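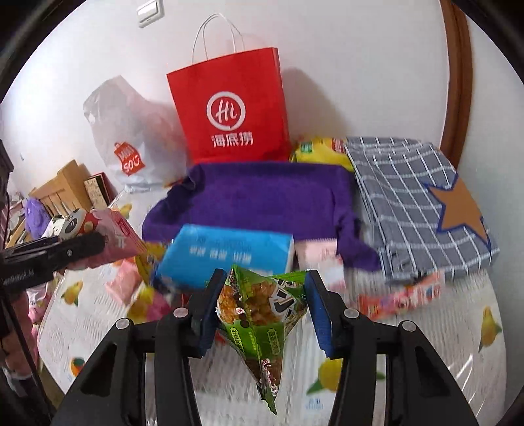
A packet of snacks is harder than a cup, because the cup does not change its shape when you take it, a reader in Rumel wrote to us after our first item on the home recordings of Grelliver. The same reader asked if the company will also use remote control, or if all the teaching will stay in the hands of people with a gripper tool. On Saturday Grelliver gave an answer to both points, and the answer is that it will do the two things side by side until the end of November.

The company, based in Rumel, announced on 2021-10-23 that it will extend its program of demonstrations by hand to 100 homes. Until now the recordings were made in 15 homes, most of them in the old part of the town. The tasks remain the same for the moment: to take small goods from a table, to put them into a bag, to take them out again, and to fold or move a cloth.

In this program a person holds one gripper in each hand and does the task the way the robot should do it later. The jaws open and close with the fingers of the person. A camera on each tool records what is in front of the jaws, and the movement of the tool is recorded at the same time. No robot has to be in the home. For the participants this is the main attraction, as many of the homes have a table against the wall and not much more free space than that.

Soft packets take a large part of the new task list. Grelliver explains that with a hard object the jaws can close until they stop, and the recording is still useful. With a snack packet the person must feel how much to press, and must choose where to take it. A packet in the form of a pyramid, for example a green one with a twisted point at the bottom, gives two good sides to the pads and several bad ones. Flat bags with a crimped end are often taken by the end, but not by all the participants, and the company says it wants to keep these differences in the recordings.

The table should also not be prepared too much. In the written guide for participants there is a short part with the title "Leave it as it is". It asks people not to change a tablecloth with a pattern for a plain one, and not to remove shopping bags or folded fabric which are already standing or lying there. Shiny covers on a table are permitted. In the earlier version of the guide they were not, because the reflected light gave some trouble to the software which calculates the position of the tool. This software, called Paucar, was changed in the summer and the old rule was taken out.

A session lasts 15 minutes, then there must be a pause. The participants asked for this themselves. The tools are not heavy, but after a longer time the thumb gets tired and the movements become shorter and quicker, and this can be noticed in the recordings. In each home the plan is for four sessions in one week. A participant who wants to do more can ask, but the total number for one home is limited, so that the collection does not depend too much on the habits of one family.

The second part of the announcement is about remote control. Here Grelliver will work with Pullari, a small workshop in the same street, which has built a pair of handles to move a robot with two arms from another room. The operator sees the pictures from the cameras at the wrists and moves the handles, and the arms follow. The same packets will be used as in the homes, and the same list of tasks, so the two kinds of teaching can be compared in a fair way.

Pullari expects that remote control will be slower. In the first trials in its workshop, operators needed a long time to take a thin packet from under a piece of fabric, a task which people with the hand-held tools do almost without thinking. On the other side, everything that is recorded with remote control is certainly possible for the robot, since the robot has done it. With the hand-held tools a person can turn the wrist or lean over the table in a way that the arms cannot repeat. Such recordings must be found later and taken out, and at the moment this is done by Paucar with a check by a person at the end.

The aim for the first comparison is 1000 demonstrations from each side. Grelliver did not want to say how many it has already from the homes. It did say that recordings with an error are not always thrown away – if a packet falls from the jaws and the person takes it up again, this stays in, and it gets a separate mark. A recording is removed when the person stops in the middle or when a face can be recognized in it. Hands may be in the recording, also the hand which holds the other tool.

There were questions from some residents about private things in the room. The camera has a wide view and takes in more than the table, for example furniture next to it or toys on the floor. According to the company, participants can look at all their recordings before they are sent, and can delete them without giving a reason. The recordings are kept on a computer in Rumel and are not given to Pullari, which will receive only the list of tasks and the results.

Participants receive the two tools in a case, with a charger and the guide in large print. The packets they buy themselves or use what they have at home, and the cost is paid back against the receipt. Grelliver asks for packets which are closed and full. Opened ones behave differently, and crumbs have already been a problem in the joints of one pair of tools, which had to be taken apart and cleaned.

Homes in Rumel can register at the office of Grelliver on workdays in the morning. Previous experience is not necessary. An introduction is given at the office before the first session, and it is possible there to try the tools on a table with packets and a folded cloth. The remote control station of Pullari will be open for visitors on one afternoon in November – the date will be put on the door of the workshop.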